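February, past four

Spent the day stacking children's dishes for a machine. My grandmother used to say I would end up washing up for a living, and she was closer than the careers adviser.

We got 60 good runs today. The target for Plonley is 1,000, which Margit Vincze wrote on the whiteboard and underlined, in case we took it for a suggestion. Each run goes the same way. I mess up the table, go back to the handles, steer the arm through picking one thing up and nesting it in another, press save, and mess up the table again. The messing up is the skilled part. If I put the bowls down the way I like them, the model learns my taste and nothing else, and last week it had plainly decided that pink lives on the left.

So now there is a sheet of start layouts, 21 of them, and I follow it like a recipe. Some begin with everything apart. Some begin half done, so it learns to carry on with a job somebody else has started. I relate to those.

Had to throw away 2 runs before lunch because I sneezed on the handles. Margit asked if we could keep them as "recovery data." We could not.

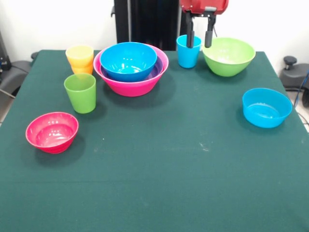
Photo: Dorottya Szekeres

Layout with the three bowls already nested and yellow sitting on orange. The gripper was hanging over the light blue cup. I find I have opinions about that cup. It is the same shape as the green one and I still think of it as the difficult one.

The cloth has scuffs and lint on it and I have been told to leave them, as real tables are dirty. I plan to use this line at home.

Trulto want a progress note by tonight. I have written "steady" and am looking for a second word. Tomorrow more bowls. Must buy hand cream, and ask about the heating.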